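Provberg Campus Pedestrian and Bicycle Access Study
Student Project Report, Department of Urban Planning
Memel Group

Background

The Memel Street corridor connects the south residence halls to the main campus at Provberg. It carries most of the foot and bicycle traffic that arrives before morning classes, and it is also the main delivery route for the dining hall. The present layout dates from a time when few students rode to campus. A painted shoulder serves as a bicycle lane on the uphill side only, and the sidewalk narrows at the Verschueren Avenue crossing, where riders and walkers share a single curb ramp.

Our group was asked to record current use of the corridor, to identify the points at which conflicts occur, and to recommend improvements that the city could carry out within its regular resurfacing program.

Method

Counts were taken at two locations, the Verschueren Avenue crossing and the library gate, during the morning and late afternoon peaks in October. Group members used tally sheets divided into 15-minute periods. Bicycles, scooters and pedestrians were entered separately. Skateboards were entered with scooters after the first session, when it became clear that the form had no column for them.

A short survey was also made available online through the Nustano student portal. It asked respondents how they usually travel to campus, where they park a bicycle if they use one, and which part of the route they avoid. Students who completed the survey could enter a drawing for a project T-shirt.

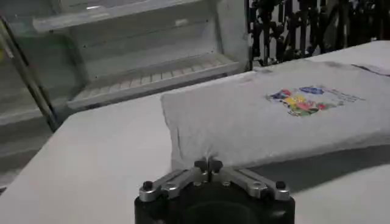
Figure 1. Folded T-shirt, heather gray.

Results

The survey received 803 responses. The most frequent comment concerned the Verschueren Avenue crossing, where the signal gives a short walk phase and the push button is placed behind a utility pole. Respondents who ride also mentioned drainage grates near the bottom of the hill, parked delivery vehicles in the painted shoulder, and a lack of covered bicycle parking at the library.

The counts supported several of these comments. About 700 people passed through the crossing during the busiest morning session, and many riders moved onto the sidewalk before reaching it. At the library gate the movement was steadier, but racks were full by 10 a.m. and bicycles were locked to the handrail of the access ramp.

Recommendations

The group recommends that the push button be moved to the curb side of the pole and that the walk phase be lengthened during the morning peak. The painted shoulder should be extended to the downhill side when the street is next resurfaced, and the drainage grates should be replaced with a bicycle-safe pattern at the same time. Additional racks should be installed at the library, clear of the ramp.

Limitations

Counts were made in dry weather only. The survey was open to students and did not reach staff or residents of the neighborhood. A repeat count in April is advised before any change to signal timing is made permanent.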